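Emetti Reference — Home | Articles | Tools | Workshop | Index

Terminal block

8/30/19 — by Beatriz Bragança
3 comments | 91 shares

A terminal block is an insulated body that holds two or more electrical connections side by side. Each wire enters a slot and is clamped by a metal screw. Small blocks often have plastic housings in green, black or gray, and are found in thermostats, door controls and lighting panels.

On a bench, a small block may be laid on a piece of cardboard, which protects the tabletop and gives the plastic some grip.

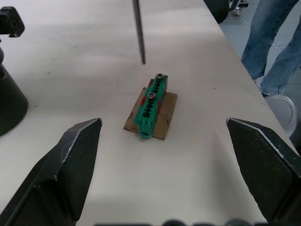
Tools

The screws can be turned by hand or with a light cordless screwdriver. Compact models such as the Bosch GO run on 3.6 V and have a torque collar behind the chuck. The collar limits how hard the screw is driven — a low setting suits plastic housings.

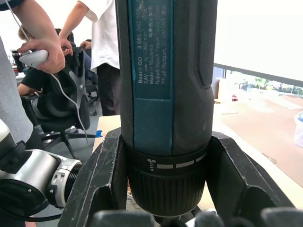 Too much torque can strip the thread or crack the body. The bit should fill the recess of the screw head and stand straight above it.

Work surface

Larger sheets of cardboard can cover a whole table. A bright light aimed at the part makes the recesses easier to see.
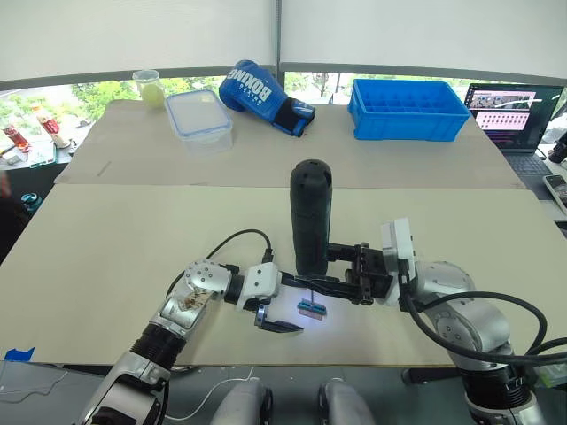
Stranded wire is twisted or fitted with a ferrule before it goes into the slot. After tightening, each wire is given a light pull.

See also: Ferrule, Screw drive, Torque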